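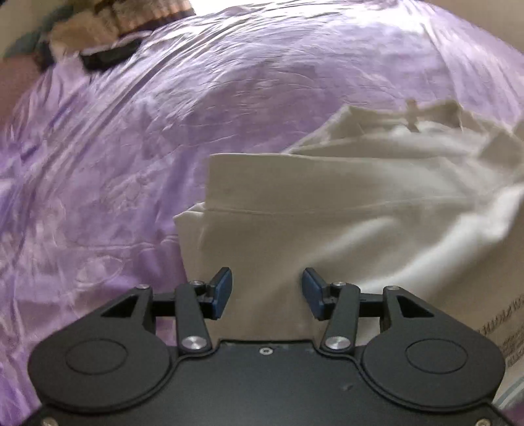
The laundry lead at Goel, a garment rental firm in Flurville, folds on a bed. "A table is faster, but most people at home have a bedspread, and soft cloth holds cotton in place," she said. Her written method for T-shirts has seven steps, and the first two deal only with flattening.

"Start at the shoulders. Pull the sleeve seams outward, then work the creases toward the hem. If the neckline stands up, press it down before any fold is made."

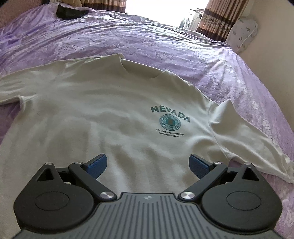

Does a chest print change the fold? "It changes where the crease goes — keep it off the ink and fold wider on that side."

Her finished width is 18 centimeters, which suits the Skiltley drawers the firm uses. Long sleeves get an extra turn, laid level across the upper back. She revised the sheet in June and left the sleeve step alone.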